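### 4.2 What people did with their empties

I'll admit I expected the Nikside canteen to come out worst, and it didn't! Of the 516 diary entries we collected in April, only 46 mentioned a disposable cup at all, and most of those came from people on the late shift (the kitchen shuts early, so the mugs get locked away). Skandora was messier. Folk there told me they'd keep one paper cup going for up to 7 refills, which our form had no box for, so I ended up writing it in the margin and sorting it out later. I've kept the same numbering as in the first draft. 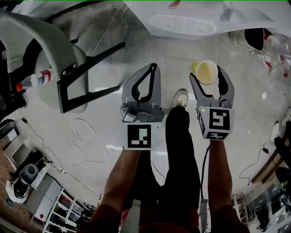 **Figure 3.** Small paper cup, yellowish.

The margin notes are coded separately in the next table.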